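Speaker notes: business rates and the small firm
Talk for the Bindness traders' evening, 2020-05-25

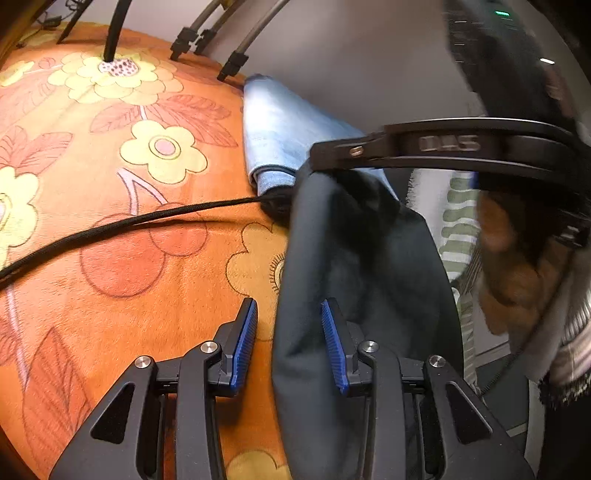

Start with the bill itself. A shop on Feltumeck Road with a yearly charge of 3235 pounds pays the same whether trade is good or bad. Pause there.

Next, the relief scheme. The council has 4 bands. Most people in the room will be in band 3 and may not know it. Ask for hands.

Then the bill going through now. It would raise the top discount to 40 per cent but end the old hardship fund in March. Mention the Evura report, one line only.

If asked about appeals: send the form first, keep paying meanwhile. Leave VAT for questions.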